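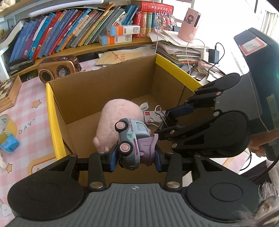 手持ちグリッパの両手データ、箱が混んでくると方策が急に下手になります

ねじ箱

はじめて投稿します。長文ですみません!

手持ちのグリッパを左右に一本ずつ持って、机の上のおもちゃを段ボール箱に出し入れする動作を集めています。手先のカメラ映像とグリッパの軌跡だけで模倣学習する、最近よくあるやつです。学習のコードは Pralimen の両手用ブランチをほぼそのまま使っていて、軌跡の復元は Vikum の後処理に通しています。

集めた実演は全部で577本。物はミニカーのトラックとか、ピンクのぶたのぬいぐるみとか、小さい紙箱とか、うちにあるものばかりです。背景もわざと片付けていません(本棚も机の上もいつものまま)。生活感のある場所で動いてほしいので、そこは譲りたくないんです。

で、結果なんですが、箱が空に近いときはわりと気持ちよく動きます。ミニカーを指先でつまんで箱の上まで持っていって、開いて、戻る。ここまではいい。ところが箱にぬいぐるみが先に入っていると、急に迷い出すんです。箱のふちの上で止まったり、ちょっと閉じてまた開いたり。シードを変えて3回学習し直しても同じ癖が出ました。

検証用の損失はきれいに下がっているので、よけいにわかりません。データの本数が足りないのか、集め方が悪いのか、どっちを疑うべきでしょうか。あと3週間で中間報告なので、全部撮り直しはできれば避けたいです……。

半田ごて

本数より先に、両手のタイミングを疑います。私も去年の4月に似たことで丸々ひと月溶かしました。

手先カメラって、自分の指のすぐ先はよく見えるんですけど、反対の手がどこにいるかは、たまたま画面に入ってきたときしかわからないんですよね。箱が空のうちは相手が見えなくても困らない。でも中にふわふわした大きいものがあると、片手でそれをよけたり押さえたりして、もう片方がすき間を狙う、という分担になりがちです。そうなると、相手の手が見えている瞬間と見えていない瞬間で、同じような映像なのに正しい動作が違ってきます。方策から見たら迷って当たり前です。
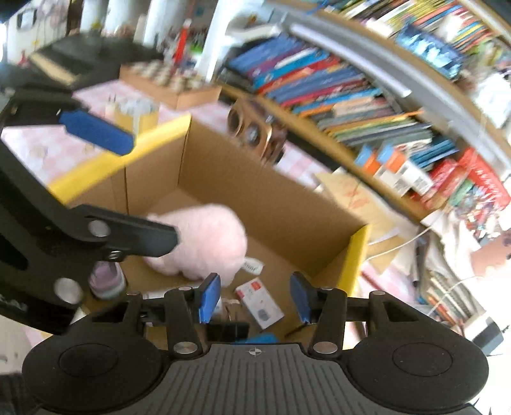 なので私の場合は、左右の手先の相対姿勢を観測に足しました。Vikum の出力に両手の軌跡が同じ座標系で入っているなら、引き算するだけなので半日もかかりません。足すときは、片方の軌跡が途切れた区間を必ず除いてください。途切れたところは前の値で埋まっていることがあって、それを学習させると相手の手が空中で固まったと思い込みます。私はこれで一度ひどい目にあいました。

それと、グリッパの時計のずれ。左右で少しでもずれていると、相対姿勢を足したせいで逆に悪くなります。撮影の最初に両手の指先をコツンと当てておくと、あとで合わせるときの目印になって便利ですよ。

損失のほうはあまり気にしなくていいと思います。近づく動きが大半を占めるデータだと、肝心の置く瞬間で外していても平均はきれいに下がります。指を開く前後だけ切り出して見ると、たぶん違う顔をしています。

ゆでたまご

とりあえずデータ増やせばいいんじゃないですか? うちは増やしたら直りました。何をやっているかは詳しく書けませんが。

坂の途中

上の方の「増やす」に少しだけ補足させてください。増やすなら、混んだ箱だけ増やすのがいいです。

Sutherland の作業場で片付け課題をやったとき、手元のデータを見返したら、箱が空の状態から始まる実演ばかりでした。人間は楽なほうから撮るんですよね(自分もです)。そこで、箱にすでに何か入っている状態から始める実演を200本だけ撮り足して、学習時にそっちを多めに引くようにしました。モデルは一切いじっていません。ふちの上で止まる癖はほとんど消えました。

撮り方のコツをいくつか。

・ぬいぐるみの向きと位置は毎回変える。同じ角に寄せて撮ると、その角だけ上手になります
・箱も少し傾けたり回したりする
・つまんだまま迷った実演は捨てる。人が迷うと、迷い方までしっかり覚えます
・逆に、一度ずらしてから入れ直した実演は残す。リカバリーの見本になります

ミニカーみたいな細長いものは、つまんだ向きで入れやすさが全然違うので、縦持ちと横持ちを両方入れておくとよさそうです。うちは縦ばかりで撮ってしまい、横でつかんだ途端に箱のふちにぶつけていました。

相対姿勢の件は半田ごてさんに賛成です。ただ、両方いっぺんに入れるとどっちが効いたか報告書に書けなくなるので、私なら順番に試します。

コメント

ねじ箱:ありがとうございます!! 見返したら、空の箱から始まる実演がものすごく多かったです。心当たりがありすぎて恥ずかしい。まず軌跡の途切れを調べて、そのあと撮り足します。

半田ごて:途切れ、箱に手を深く入れたところに集中していませんか? うちはそうでした。

ねじ箱:まさにそこでした……。特徴点が箱の内壁ばかりになるからですかね。

通りすがりの歯車:Nakholm で両手の話題は珍しいのでうれしいです。指先コツン、明日からまねします。

坂の途中:中間報告が終わったら結果も書いてくださいね。うまくいかなかったほうの数字も見たいです。

最終更新:2025年11月11日

お問い合わせ | © Nakholm | ページの先頭へ戻る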